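**FOR IMMEDIATE RELEASE: December**

# Lavero opens its laundry demonstrations to everyone

Hi, it's the Lavero team, and we have news we've been sitting on for months (badly, as anyone who has called the office can tell you). Starting this month we're releasing Zernow, our full set of household demonstrations, free for schools, labs and garage tinkerers!

Zernow holds 446 recorded demonstrations of a robot arm doing bedroom and laundry chores, and in every one of them a person was in charge. For 223 of them, our operators drove the arm by remote control, watching the gripper and nudging it along. For another 155 they took hold of the arm and walked it through the motion by hand. The rest are mixed, with a hand-guided start and a remote finish, and those are our favorites.

Why both? Guiding by hand is quick to learn and feels great for big, sweeping moves. Remote control keeps your own arms out of the way, and that matters a lot when you're dealing with cloth. A towel never hangs the same way twice, and we've redone plenty of takes over one bad pinch.

We kept the bad takes, too! They're labeled as such, with the operator's notes attached. One of those notes just says "sock again." We left it in.

We recorded at our place in Dretitz, in a furnished bedroom, because we wanted real bedding and real clutter. A new operator usually needs a morning or so before the arm stops lurching, and then it gets weirdly fun.

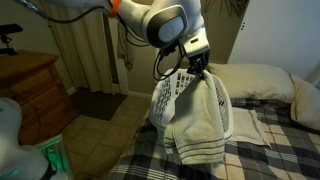
*Towel work in the bedroom: the gripper holds a pale green towel near one corner, over the rim of the laundry basket.*

Along with the recordings we're putting out Trình, the small program we use to play back a demonstration, trim it and tag the grasps. It's plain looking, but we use it every day and it opens fast. Almost 400 people are already on the waiting list, so downloads may be slow at first. Please bear with us!

Dishes are next. We've bought a lot of plastic plates.

**About Lavero:** We're a small company that teaches robots household chores by showing them how. Press questions, visit requests and complaints about the waiting list all go to the press desk in Dretitz, open from 9 a.m. to 4 p.m.

###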